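The Small World of Grerkimell: A Report on a Collectible Toy Line and Its Companion Books

By Karabo Mthembu and Lerato Mtshali
Popular Culture and Childhood, final project
March 24, 2023

When we first told our classmates that we wanted to spend a whole term on tiny plastic creatures and the storybooks that come with them, we got a few raised eyebrows, but we also got a surprising number of people stopping us in the hallway to tell us which one they used to own. That is more or less how this project grew. We started out wanting to know why children collect, and we ended up spending most of our time on the books.

Grerkimell is a line of pocket-sized creatures made by Flunoma, a small toy company, and sold in sealed paper pouches so that you never know which one you are getting. There are 28 creatures in the first series. Each belongs to one of the neighborhoods of Etthorpe, a made-up harbor town where everybody is asleep by sunset except the creatures themselves, who run the bakery, the ferry and the post office until morning. There is also a set of 12 short chapter books, and we read every one of them, some of them twice (Lerato read the ferry book four times, and would like that noted).

Our main question was simple enough. Do the books make children want the toys, or do the toys make children want the books? We talked with families at the Tshabalala branch library, where the children's room keeps the whole set on a low shelf by the window, and we kept a notebook of what the children told us in their own words. We also went through a fan message board and saved 1411 posts, which we sorted by hand into posts about trading, posts about the stories, and everything else. Sorting took much longer than we had planned, and we would warn any other group to start early!

The trading posts were the easiest to understand. People list what they have, what they want, and what condition the pouch is in, and they are mostly very polite to each other. The story posts were more interesting to us. Fans write new adventures, argue over which creature is the oldest, and draw maps of Etthorpe with streets the books never mention. One map had a whole hill behind the bakery, with a school on it, and other fans had started using the school in their own stories as if it had always been there. 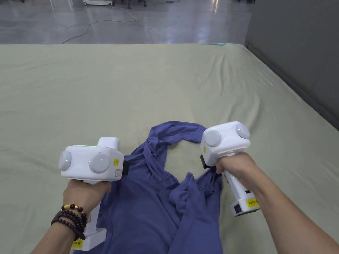
Figure 1. Blue-purple knit shirt on a pale green sheet.

We noticed that younger children and older fans use the creatures very differently. The younger ones we met carried one favorite everywhere and didn't care much whether it was rare. A boy of six told us his was "the one who knows the boat," and he could retell that chapter nearly word for word. Older fans talked about completing the set, and several said they had never opened the books until they had most of the creatures at home. So our question has two answers, depending on age, and we think that is a fair result even though it is messier than the one we were hoping for.

We also want to say something about the writing. The chapters are short and the jokes are gentle, and every book closes with a page of facts about one creature, such as its favorite soup or what it is afraid of. The children loved these pages. When Karabo read aloud at the library, they asked for the fact page first and the story afterward. A book runs to around 4000 words, so an adult can get through one at bedtime without skipping anything, and the parents seemed grateful.

There are limits to what we did. We only visited one library, and families who come to a library already like books, which surely tilts things. The message board is in English and is mostly older fans, so it tells us very little about the youngest readers. We wrote to Flunoma in early March with a list of questions and had not had a reply by the time we handed this in.

If we had another term, we would follow a handful of children from their first pouch onward and see when the books come into it. We would also like to interview the person who drew the hill map, if they would let us. Our thanks go to the library staff for the small chairs, and to the children who lent us their creatures and asked for them back very promptly.

Contact the project team | © 2023 Karabo Mthembu and Lerato Mtshali | Back to top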